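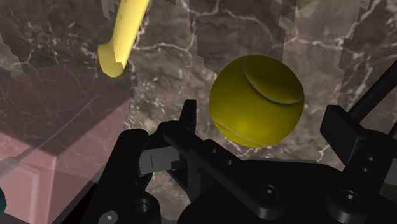
# The Slow Death of a Tennis Ball

A pressurized tennis ball begins to fail the moment its can is opened. The can holds air at a pressure close to that inside the ball, so in storage there is little difference across the rubber wall and little reason for gas to leave. Once the seal is broken, the difference is restored and the gas starts to migrate outward through the core. Play speeds this up. Storage on a warm shelf speeds it up too.

The core is made from two molded half shells of compounded natural rubber, coated with adhesive at the rim and joined under heat in a press. The press chamber is filled with compressed air before the halves close, which traps the pressure inside. The outside of the core is then roughened so the cover will hold. Two dumbbell-shaped pieces of felt are laid over it, and the adhesive on their cut edges forms the seam.

Bounce is measured by dropping the ball from 100 inches onto a hard, flat surface. A standard ball has to come back to a height between 53 and 58 inches. The test is simple, but its result depends on temperature, and balls must be held at a set room temperature before they are dropped. A cold ball bounces low because the rubber returns less energy and the gas inside it has lost pressure.

## The Sturcombe records

The public courts at Sturcombe have kept a ball log for the past two seasons. Wiremu Sheehan, who manages the courts, started it to settle a budget question: whether balls were being thrown out too early. Each can is given a number on opening, and the balls in it are dropped against a marked board after every session.

The log now covers 1,587 balls. Of these, 352 were retired for worn or fluffed felt while their bounce was still inside the limits. The rest went out for low bounce, except for 24 with split seams. Nearly all of the split seams came from one delivery in May.

"Felt and pressure are separate clocks," Sheehan says. "On the hard courts the felt usually runs out first. On clay it's the pressure, and the felt just gets dirty."

Felt wear changes flight more than most players expect. New felt has a raised nap that thickens the layer of air dragged along with the ball. In the first few games the nap often lifts further, and the ball slows down in the air. Later it wears smooth, drag falls, and the same stroke lands deeper.

## Pressureless balls

The other approach is to leave the pressure out. A pressureless ball has a thicker wall and a stiffer compound, and its bounce comes from the rubber alone. It holds that bounce for months. It also feels hard at impact and sends more shock to the arm, so clubs tend to keep it for ball machines and baskets.

Sturcombe uses pressureless balls on its two practice courts. They are logged separately and replaced when the felt goes bald. Sheehan plans to add a compression reading to the log next season, using a bench gauge on loan from the McAlister courts.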